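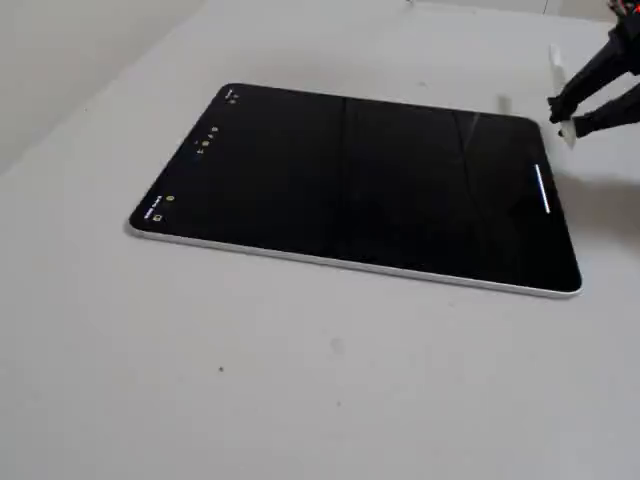
One of the lending tablets on the check-in table.

Rarton Tablet Lending Program
Progress report to the Sorrentino Fund
2025-04-15

We're three months into the grant and there is a lot to tell you, nearly all of it good. When we wrote to you in January the tablets were still in their shipping cartons and we had a sign-up sheet with a handful of names on it. Today we have 29 tablets in circulation, two lending sites up and running, and a waiting list at both of them!

What the tablets are being used for

We expected mostly job applications and school portals, and we do see plenty of those. The surprise has been how many people borrow a tablet for medical appointments. Borrowers at the Workham site told us they had been doing video visits on phones with cracked screens, or skipping them altogether. A bigger screen that can be propped up on a kitchen counter makes a real difference, and several people have asked for the same tablet back every month on the day of their visit. We've started letting them reserve ahead.

Language practice is the other big one. The Workham evening class now borrows as a group, and the teachers have asked whether we could keep a few tablets set aside for them through the summer. We'd love to say yes and are looking at the schedule.

Since opening we have logged 3,581 hours of borrowed time, counted from checkout to return. That number doesn't tell us how long anyone had the screen on, so please read it as time in people's homes. We are hoping to add a short question about actual use to the return form.

Check-in and care

Returns took us far too long at first. Tablets came back in tote bags and coat pockets, chargers were missing, and people were still signed in to their email. We now do every return the same way at one light-colored table that is kept for this job. The tablet is laid flat with the screen up so that scratches and chips show under the ceiling lights. The edges and corners get a look, the glass is wiped, the borrower signs out of everything while still standing there, and then the tablet is reset and put on charge. A return that used to eat up half an hour takes roughly 10 minutes now, and the line at closing time has mostly gone away.

Damage has been low. Two tablets needed new screens and one has a charging port that only works if you hold the cable just so. All three were covered by the repair line in the budget, with money left over. No tablet has been lost for good — one spent a couple of weeks at a borrower's sister's house out of state and came back by mail, very nicely wrapped.

The Fadoveck cases

You asked us to report on these separately. The Fadoveck cases arrived late, so most of the early loans went out with no case on at all. Now that we have them, the kids' tablets wear them all the time. Adults are split. Some like the handle on the back and some find the whole thing too bulky for a purse, so we offer it at checkout and let people choose. Cases come off at check-in for cleaning, and crumbs do collect in the corners. We would order them again for the children's loans and buy fewer for everyone else.

What hasn't gone as planned

The Saturday drop-in help session at Rarton never really caught on. Attendance was thin and the people who did come wanted one-on-one time with a specific problem, so we moved those hours to bookable slots, and they fill up. We're also behind on the printed guide. The English version is done, the Spanish one is with our proofreader, and the large-print edition still has to be laid out.

Next quarter

We plan to open reservations at both sites, finish the guides, and replace the oldest chargers, which have been slow from the start. We would also like to move what is left in the repair line toward a few keyboards. Borrowers working on resumes ask for them constantly. If that needs a formal budget change, please send us the form and we'll get it back to you quickly.

The loan log and receipts are attached separately.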